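Plonby Town Football Club
Player recruitment project: progress report to the Stader Fund
July 8, 2018
Prepared by Ravindran Nair, club secretary

You asked for a plain account of where the money has gone and whether the new way of finding players is any better than the old one. My view is that it is too early to say yes, and I'd be wary of anyone at the club who tells you otherwise.

Spending to the end of June comes to $1,882 out of the $3,000 granted. Most of that is the Olix subscription, which gives us match video and player ratings for the leagues we can afford to shop in. The rest went on gas and match tickets for Loredana Rinaldi, who took over as head of recruitment in the spring and still believes in watching a player in person. So do I.

The Olix ratings are the part I have the most doubts about. The sales pitch was that we would get a list of 100 players suited to our level, sorted by position. We did get the list. A good number of the names were under contract at clubs that pay more than we do, and a couple had stopped playing. Loredana cut it down to nine she thought were worth a drive. She has seen all of them at least once. Her notes disagree with the ratings on more than half, and where they disagree I would back her notes.

Two have signed. One is a left back who rated highly and looked good in person too, so everyone claims him. The other is a center forward, Mendes, who was near the bottom of the list for his position. The board was told in June that he was "identified by the system." He was on it, yes. Loredana had also been hearing about him from his old coach since last winter, and I suspect we'd have signed him with no subscription at all.

A third deal, for a goalkeeper, fell through when his club changed its mind over the fee. We have gone back with the same offer and I don't expect a different answer. There is no agreed second choice, which worries me more than the fee does.

The grant terms ask us to report on "improved decision making." I can't give you a figure for that and I don't think an honest one exists yet. Neither signing has played a competitive match for us. What I can report is that every target now has a written file with video and at least one live report, and that the manager reads them. Last season it was mostly phone calls.

For the next period we plan to keep the subscription through the fall and then decide. Olix has offered a discount for a longer term.

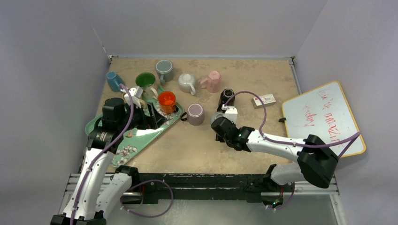 I have told them no for the time being, and I would ask the Fund not to encourage us to sign until both new players have had a proper run in the team. The unspent money stays in the project account, and Loredana's travel will be the first call on it.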